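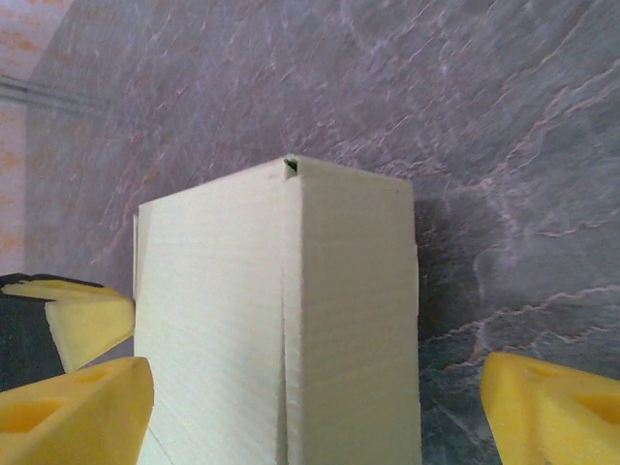
Fig. 2. Tall off-white block, corner toward you. Fine layer lines on both faces, a thin seam down the front corner, small dark notch at the top.

Home | Getting Started | Printing | Finishing | Parts List | Forum

Mevia Workshop Guide
Section 2: Checking and Closing a Corner Seam

This is my favorite part of the whole guide! A tall printed block with a crisp corner is a lovely thing to have on a shelf, and the corner is where most of the care goes. Long flat faces tend to look after themselves. The corner is where you find splits, steps and little gaps, and with some filler and a bit of patience you can make nearly all of them disappear.

The steps below are for hollow blocks in PLA. If you printed in something else, read the filler label first and try it on a scrap.

What you need
Sanding sponge, medium and fine
Wet-and-dry paper, up to 3,000 grit if you want a polish
Acrylic filler, white or ivory
Thin plastic-safe glue with a needle tip
Flat plastic spreader
Masking tape
Soft brush, clean cloth, small flashlight

2.1 Look at the corner

1. Stand the block upright near a window and turn it until the corner points at you. Light from one side shows up far more than a ceiling lamp does.

2. Follow the seam from top to bottom. In Fig. 2 it shows as a faint darker line with a slightly ragged edge, and it widens a little in the lower half. Mark the widest part of yours with a pencil dot on a piece of tape.

3. Draw a fingernail across the corner, first one way and then the other. If the nail catches in one direction only, one face is standing proud of the other. (The right face in Fig. 2 either overlaps or stands just proud of the left.) Note which side is higher.

4. Look at the very top. A small notch here opens into the hollow. Shine the flashlight in and check for strings or crumbs.

Note: Layer lines are supposed to be there. You can leave them exactly as they are and still close the seam beautifully - I usually do, because I love the ribbed look.

2.2 Clean and glue

5. Brush along the layer lines, never across them, then wipe with a dry cloth.

6. Press gently on both sides of the corner. If the gap moves, it needs glue before filler. If it stays put, skip to step 9.

7. Run a very small amount of glue down the gap, starting at the top and stopping short of the bottom edge.

8. Hold the corner closed with strips of tape and leave it for the full time on the bottle.

CAUTION: Work with a window open and wear eye protection. Do not squeeze a hollow block hard between your hands. Thin walls can crack along a layer, and the edges are sharp.

2.3 Fill

9. Tape both faces, leaving a narrow strip bare on each side of the seam.

10. Push filler into the gap with the spreader held nearly flat. Two thin coats beat one thick one every time. Let the first dry completely.

11. Decide what to do about the notch. Fill it from the outside if you want a solid point, or leave it open if a cable or a stem is going through the top.

12. Peel the tape slowly while the last coat is still soft. So satisfying!

2.4 Smooth

13. When the filler is hard, sand the high side first with the medium sponge, using light strokes that run the same way as the layers.

14. Change to the fine sponge and go over both sides of the corner. Stop and check with your fingernail after every few strokes.

15. For a polished finish, prime the block, let it dry, and work up through the wet-and-dry papers. Skip this step if you are keeping the ribs.

CAUTION: Wear a dust mask for all dry sanding, and wipe the bench with a damp cloth afterward.

Note on color: cream and ivory plastics are kinder than pure white. A filler that is a shade off will often blend in on the side that gets less light, so do your color test on the brighter face.

If the seam comes back
- Hairline along the old gap: the glue had not set before filling. Scrape out, reglue, refill.
- Filler sinks in the middle: add another thin coat.
- Step still there: keep sanding the high side only.

Next: Section 3, Priming and Painting

Comments

Lamduan Thongdee: Followed 2.3 on a pair of bookends and I can't find the seam with my fingertip anymore! Taping first made a huge difference.

Oh: What about baking soda and glue for the wide bit at the bottom?

Ryan Hulme: @Oh It works but it sets very hard, so you end up sanding the plastic around it. I'd stick with acrylic filler on anything this visible.

Lamduan Thongdee: Ivory filler from the Piltavero range was close enough on mine, for anyone matching cream.

Contact Mevia Workshop, Geverdale | Page updated 14 May 2021 | © Mevia | Back to top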